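Zuccaro Play Table Set
By Trusari
Item 28-7

In stock, ships from our warehouse in Wultville

The Zuccaro set is made for the play kitchen, the small table in the corner of the classroom and the autumn shelf at home. It contains real plastic tableware in child size together with toy pumpkins, so that children can serve, carry and set a table with the same pieces. We have sold it since February and most orders come from kindergartens.

What is in the box
Plates, round, with a low raised rim
Mugs with one curved handle
Toy pumpkins, ribbed, striped
A cotton bag for storing everything
A card with care instructions

Details
Plate diameter: 26 cm
Recommended age: from 4 years
Plate color: lavender
Mug color: light teal
Pumpkin color: orange and cream
Suitable for drinks and cold food: plates and mugs only

Using the set
The plates stack one in another and take little space in a drawer. The mug handle is wide enough for a child's fingers and also comfortable for an adult who joins the game. Teachers have told us that the pumpkins are used for many things we did not plan: sorting, weighing on a toy scale, a shop, a soup. Please note that they are toys and do not open.

Cleaning
Plates and mugs can go in the top rack of the dishwasher. The pumpkins should be wiped with a damp cloth and a little soap, then left to dry in the air. Do not soak them. For the lines between the stripes a soft toothbrush works well.

Replacement pieces
A plate or a mug can be ordered separately if one is lost. Write to Teresa Azevedo at the Wultville office and mention the item number. Pumpkins are sold only in pairs, as the stripes are a little different in each production and we prefer that they match.

From our customers
"The children fight for the teal mug, so we ordered more of them. The bag could be bigger, it is hard to close." – Petrică Jitaru
"Good quality for the price. I expected shiny plastic and the mug is matte, but I like it more." – Assunta Russo

Colors and surface
The colors of the Zuccaro set were chosen by Stellan Sandberg to stay clear under strong indoor light, and we did not want anything too bright next to food. Each pumpkin has stripes that run from top to bottom along the ribs, so it is still easy to recognize when it lies on its side. On a white tiled table the lavender plate stands out well, and orange crumbs are quickly noticed on it – practical when it is time to wipe.

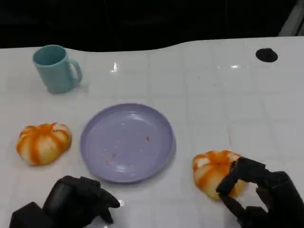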